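Home Talks Notes Archive Contact

Speaker notes: Painting a rental without losing your deposit (or your mind)
9 min read

OK so these are my notes from the Bergate library evening, tidied up a little. A few of you asked for them at the coffee table afterward. They're written for me to talk from, so some bits are just reminders to myself. Sorry in advance!

[wait for people to sit, water on the left side]

Hi everybody. I've lived in four rentals and painted every one of them, and I got my whole deposit back on three. The fourth was the place in Niltham with the dark green hallway, and we'll get to the dark green hallway.

Start with the lease. I know, boring, but read the part on "alterations" before you even look at a paint chip. Mine in Beaulieu said I could paint as long as I put it back to the original color, and then never said what the original color was. So I emailed and asked. Got a reply in 2 days with the name of the paint, and I kept that email for as long as I lived there. Do this! Get it in writing, even if your landlord is lovely and says "oh, go ahead" on the stairs.

Next, samples. Please buy the little pots. I used to hold a paper chip up against the wall, squint, and go straight for the gallon. That's how you end up with a bedroom the color of a Band-Aid. Paint a big piece of poster board, let it dry overnight, then carry it around the room. Stick it behind the lamp. Stick it by the window at 8 in the morning and again after dinner. You'll hate it at least once a day, and that's fine – you want to know how much you hate it.

[ask: who has painted a room and then repainted it within a month? wait for hands]

The green hallway. I loved that green on the board. What I didn't think about was that the hallway had no window and one sad ceiling bulb, so for most of the year it was basically a cave with coats in it. Going back to white took primer plus three coats, and the trim still had a greenish edge if you knew where to look. They kept $55 for it. Fair enough, really.

Strong colors, then. I'm not against them at all, I just think you should know what you're signing up for. The same paint can look like two colors depending on which way the surface faces, and the brighter it is the more you notice. 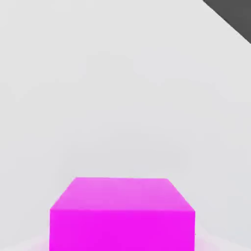

Words and slides by the person behind Cluvon, a blog on small rented rooms

Look at the top of that cube next to the front. The top goes pinkish, a bit lavender, and the front is full-on magenta, almost fluorescent. Now think of your window ledge and the wall under it, or a bookcase you've painted to match. Same idea.

So if you want the loud color, put it on something you can take with you. A bookcase, a stool, the inside of a cupboard door if the lease lets you. My orange stool has moved with me every time and has never cost me a cent.

[skip this next bit if running late]

Tape. Press the edge down with an old gift card, and pull it off while the last coat is still a tiny bit tacky. Pull slowly, back on itself. If it starts lifting the paint, stop and run a craft knife along the line.

And keep a jam jar of the landlord's color for touch-ups, labeled with the room. Put the label on the jar, not the lid – lids wander.

Questions, then cookies. The sample boards are on the back table and you can take them home.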